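El rincón del ordenador viejo

Mayo de 2020

¡Por fin me he puesto con la torre! Llevaba desde septiembre debajo de la mesa del pasillo haciendo de reposapiés, y con tanto tiempo en casa ya no me quedaban excusas. Así que mantel viejo encima de la mesa, un destornillador, un platito para los tornillos y toda la tarde por delante. Voy dejando por aquí mis notas de siempre (desordenadas, ya me conocéis).

La idea es sencilla: limpiarla por dentro, ver qué se puede salvar y dejarla lista para guardar las fotos de la familia. Tengo más de 400 carpetas repartidas entre lápices USB, discos y un portátil que cualquier día dice basta. En la última que revisé, la del viaje a Vidavstead, había 1.841 fotos. ¡De un solo viaje! Y la mitad son de la misma iglesia, porque no dejaba de salir y esconderse el sol y yo venga a repetir.

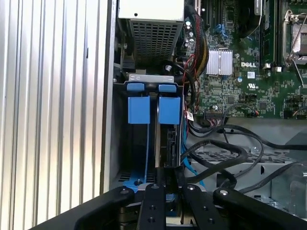
Lo que más me gusta de estas torres de Dell es que las piezas que hay que tocar suelen ir en azul, y eso a alguien como yo, que se pierde montando una estantería, le da la vida. Las pestañas azules de las bahías, por ejemplo: ahí van los discos, y ni me hizo falta buscar el manual. Bueno, lo busqué después, por curiosidad, y no lo encontré.

El disipador, el bloque plateado de láminas que va sobre la placa verde, lo he repasado con una brocha de repostería (nueva, comprada para esto, que luego en casa preguntan). Con paciencia y de arriba abajo. A la rejilla de la fuente de alimentación, lo mismo, y por dentro de la fuente no me meto, que le tengo respeto.

Para las fotos quiero poner un disco de 500 GB. Lo miré en Salton, la tienda de la esquina de la plaza, y también en Hoarau, que lo tenía un poco más barato pero tardaba 6 días en llegar. Al final me quedé con el de Salton – me puede la impaciencia – y de paso me llevé un cable SATA, por si acaso. Los conectores de la placa también son azules, todos juntitos encima del disipador, o sea que perderse es difícil.

Me queda decidir dónde va a vivir la torre cuando la cierre. En el pasillo otra vez no, que coge una cantidad de pelusa tremenda. He pensado en el estante bajo del mueble Beltar, el del salón, pero tengo que medir el fondo y sacar de ahí los juegos de mesa, que tampoco sé dónde meter – eso ya es otra galería.

Si alguien tiene un buen sistema para ordenar fotos por años sin volverse loco, que me lo deje en los comentarios, ¡por favor! Yo de momento voy por la letra C.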